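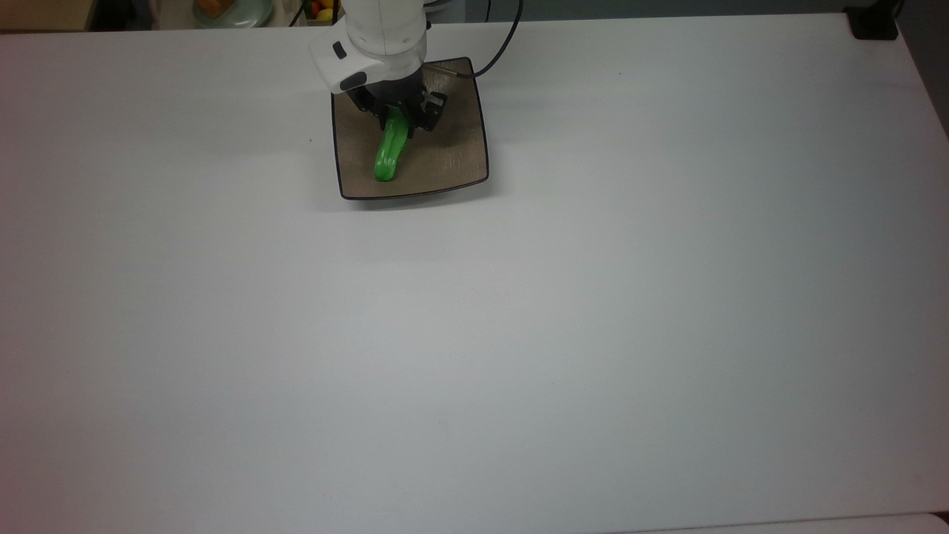 Square tray with dark rim, surface wear and replacement
Taralbridge Home Forum > Kitchen and Table > Trays and Boards
8 replies

costello_k
I have the square tray with rounded corners, taupe-brown face, thin black rim. The face has a faint texture with streaks in it. Two questions. Is the streaking a printed film or part of the material? And does the raised edge do anything useful for produce, or should I go flat? Mine sits on a matte white table and gets peppers and small cucumbers all day.

IlirS
Can't tell film from solid by eye. Turn it over and look at the underside of the rim. If the streaks stop at a clean line, it's a film. On mine they stop.

costello_k
They stop on mine too. Film, then.

niamh.h
I'd keep the raised edge. A cucumber is round in section and will roll on any table that isn't level. The lip is shallow but it's enough. I measured 2 mm out of level across my table and anything long and smooth ended up on the floor with a flat board.

A_Keane
Disagree. The lip collects water in the corners, and you can't sweep cut pieces off it with a knife. A flat board with a damp cloth under it solves both.

niamh.h
It's a tray. I wouldn't cut on it at all, particularly if the face is a film. Once the film is cut, the edge lifts and it's finished.

A_Keane
Fair on the cutting. The water problem stands.

IlirS
Rounded corners wipe out with one pass of a cloth. Square inside corners are the ones that hold water. I've had mine since January and the corners are the cleanest part. The wear is all in the middle, where things get put down.

costello_k
Same wear pattern here. Dull patch in the center, nothing near the rim. Is there a finish that brings it back? A tin of Zelthorpe board oil was suggested to me.

IlirS
Oil won't go into a film. It sits on top and gets sticky. Warm water, a drop of dish soap, soft cloth, dry it right away. The dull patch stays.

BMcGrath
Poment sells a replacement in the same format, item 177, matte face. I put it next to my old one and the color is slightly grayer. The rim is the same thickness. If yours has to match a second tray, buy two.

A_Keane
Does the Poment one slide? The old one does on a smooth table.

BMcGrath
Yes, slightly. I put four felt dots under it and it slid more, so I took them off and used silicone ones. No movement now.

niamh.h
Silicone dots can leave rings on a matte white top. Check under them after a week.

BMcGrath
Checked this morning at 8. No rings so far. Mine is a painted top, so yours may differ.

costello_k
Ordered one 177. Keeping the old tray for fruit.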